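Chapter 6
Keeping the Keys: Wallets, Custody and Recovery

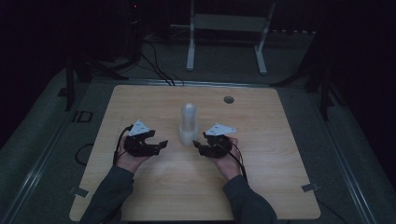

The last chapter ended with a transfer sitting in a block, confirmed and final. We followed it from the moment it was signed, and we took the signature for granted. This chapter goes back to that step and asks where the signing key comes from, who holds it, and what can be done when it is lost or copied.

Most of the money that people lose in digital currency is not lost through a fault in the ledger. It is lost at the edges, where a person or a company has to keep a secret for years and use it now and then. A bank customer who forgets a password can walk into a branch with a passport. The holder of a key to a public ledger has no branch to walk into. The network checks the signature and nothing else.

After working through this chapter, you should be able to explain the difference between a key, an address and a wallet; compare self-custody with custody by a third party; describe how a multi-signature arrangement works and how it can fail; and read a simple custody policy and point out its weak places.

Terms introduced in this chapter: private key, public key, address, wallet, recovery phrase, hot storage, cold storage, custodian, omnibus account, multi-signature, threshold, key ceremony.

6.1 An opening case: the Gudville exchange

Gudville was a small trading platform that let its customers buy and sell a handful of tokens. It had 41 employees at its largest. Like most exchanges of its size, it kept customer funds in pooled accounts on the ledger and tracked each person's share in its own database.

The company divided its holdings in two. A small part was kept in a hot wallet, connected to the internet, from which daily withdrawals were paid. The rest was kept in cold storage, on devices that were never connected to a network. Moving money from cold to hot storage needed a signature made on one of those devices, and the devices were kept in a safe at the head office.

The founder, Anatole Marty, had set up the cold wallet himself in the first year. He wrote the recovery phrase on a card, sealed the card in an envelope and placed it in the same safe. When the company moved offices, the devices and the envelope moved together. A written policy said that two people had to be present when the safe was opened. It did not say that two people had to approve the transfer.

In September the hot wallet ran low during a busy week. A member of the operations team opened the safe with a colleague, carried a device to his desk and signed a transfer to refill it. The address he used had been pasted from an old spreadsheet. It belonged to a hot wallet the company had retired after an upgrade, and the key to that wallet had been deleted as part of the cleanup. The transfer was confirmed in a few minutes. It contained 1,074 units of the token, almost a third of what the customers of the exchange held.

The funds could be seen on the ledger by anyone who cared to look. They could not be moved. The company asked a storage contractor, Sorkilik, to search its retired servers for a copy of the deleted key. Sorkilik recovered a partial backup made before the upgrade, but the key file in it had been encrypted with a passphrase that was not written down anywhere.

Gudville stopped withdrawals the next morning and told its customers why in the afternoon. It later covered the loss with a loan and two years of fees.

We will return to this case several times. For now, notice that the cold wallet was never broken into and that the recovery phrase was never exposed. By the usual tests of security the arrangement held up well. The loss came from a valid signature on a valid transfer, made by a person who was allowed to make it.

6.2 Keys, addresses and wallets

The word "wallet" causes a good deal of trouble. It suggests a container with money inside. A wallet holds no money. The record of who owns what is on the ledger, and every participant has a copy. What a wallet holds is a set of private keys, or the information needed to rebuild them.

A private key is a very large number chosen at random. From it a public key is computed, and from the public key an address. Each step is easy to carry out in that direction and, as far as is known, not practical to reverse. You can hand your address to a stranger without giving away the key behind it.

Three points follow from this.

First, a copy of a key is as good as the original. If two people have the same private key, the network cannot tell them apart, and whichever of them sends first gets the funds.

Second, an address can exist without a key that anyone holds. The software that builds a transfer will check that an address is properly formed. It cannot check that somebody is able to spend from it. The retired address in the Gudville case passed every check the software made.

Third, losing a device is not the same as losing a key. Most modern wallets produce a recovery phrase, a list of ordinary words from which all the keys can be rebuilt. If the phrase is safe, a broken or stolen device can be replaced. If the phrase is lost, the device becomes the only copy, and its owner may not find this out until the day it fails.

6.3 Who holds the key

In self-custody, the owner of the funds holds the keys. In third-party custody, a company holds them and owes the customer a matching amount. The second arrangement is a promise, and its value depends on the company that makes it.

Customers often do not know which of the two they have. An app that shows a balance looks the same either way. A useful test is to ask what would happen if the company closed overnight. If the customer could still move the funds with a recovery phrase and some other software, the customer has custody. If the customer would have to file a claim, the company has it.

Custodians differ in how they keep records. In a segregated arrangement, each customer has a separate address on the ledger. In an omnibus account, the funds of many customers sit together, and only the custodian's database shows the shares. Omnibus accounts are cheaper to run, as transfers between two customers of the same custodian need no entry on the ledger at all. They also make a shortfall harder to see from the outside.

Neither form of custody is right for everyone. A person who saves a small amount and tends to lose things may be better served by a sound company. A business that holds funds for others usually has legal duties that settle part of the question before it starts.

6.4 Sharing control

A multi-signature wallet needs more than one key to approve a transfer. The number required is called the threshold. In a 2-of-3 wallet there are three keys, and any two of them are enough.

The choice of threshold is a trade between theft and loss. Raising it makes theft harder, as more keys must be stolen. It also makes loss more likely, as fewer keys can go missing before the funds are stuck. A 3-of-3 wallet is hard to rob and easy to lose.

Consider a company called Brasach that pays its suppliers in tokens. It uses a 2-of-3 wallet, with one key held by the finance manager, one by the head of operations and one by an outside law firm, Rolland. In normal weeks the first two sign. Rolland signs only when one of them is away, and it has instructions to confirm the address by telephone before it does.

On paper this is a good plan. Its weak place is habit. If the finance manager prepares each transfer and the head of operations approves it without looking, there are two signatures and one decision. Section 6.7 describes ways to make the second signer do independent work, such as reading the address from a separate list or sending a small test payment before the full amount.

A test payment would have cost Gudville very little. The policy did not ask for one, and the person at the desk was in a hurry.

Before you read on

1. Write down every account you use that shows a balance of any kind. For each, decide whether you hold a key or a promise.

2. A club of 200 members keeps its savings in a 2-of-2 wallet. Describe one event that would leave the savings out of reach, and suggest a change that would prevent it.

3. Reread the Gudville case. List the points at which a different rule would have stopped the transfer, and say which of those rules would have been the cheapest to follow every day.

Section 6.5 takes up the making of keys, beginning with where the random numbers come from.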